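Ticket: Booking calendar shows the wrong hall after the June update
Product: Stidodo Bookings
Status: Resolved, left open for comments
Reported by: Joar Isaksson, Trivberg

Hello all, and sorry in advance for the length of this one. I look after the room bookings for the community house in Trivberg, and ever since the June update our two halls have been getting muddled. If someone books the small hall for an evening, the confirmation email says small hall, quite correctly, but the public calendar puts them in the large one. We had a choir and a quilting group both turn up expecting the piano, and although they were very good about it (there was cake), I would rather it didn't happen again!

What I have tried so far: logging out and in again, a different browser, my daughter's laptop, and clearing the saved pages as your help text suggests. I also deleted one test booking and made it afresh. Same result every time. The list view is right and the calendar view is wrong.

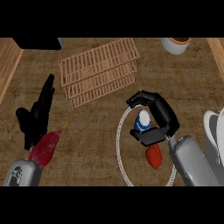

Stidodo Customer Care - Bookings and Calendars Team

Hello Joar, and thank you for such a clear report. Please don't apologise for the length, it saved us a good deal of asking. I'm glad there was cake.

I've had a look at your account and I can see 1,421 bookings in it, going back nearly 25 years, so somebody must have typed in the old paper diaries at some point. What a lovely thing to have. The trouble is with the names of the rooms. Your large hall is called Sæther and your small one is called Sæther 2, and since the update the calendar has been reading only as far as the space. It sees Sæther both times and picks the first one on the list.

Could you try this for me when you have a quiet moment?

Go to Settings, then Rooms, and open Sæther 2. Change the name to something that starts differently - Imer, say, or Small Hall. Press Save, then go back to the calendar and choose Refresh all from the menu at the top right. It may sit there for a minute or two looking as if nothing is happening, so do leave it be.

Your old bookings will follow the new name by themselves. Nothing needs typing in again.

Reply from Joar, 23 September 2022

Well, that has done it. I went with Imer, as the older members still call it that anyway, and every booking has hopped over to the right hall, the quilters included. I did press Refresh twice out of impatience but no harm seems to have come of it.

One small thing left over: the printed monthly sheet still says Sæther 2 in the heading, though the bookings under it are correct. Not urgent at all, I can cross it out with a pen.

Reply from Stidodo

Wonderful news! The heading on the printed sheet is kept separately, under Settings, Printing, Page titles. Change it there and the pen can go back in the drawer. I'll leave the ticket open for a fortnight in case anything else pops up.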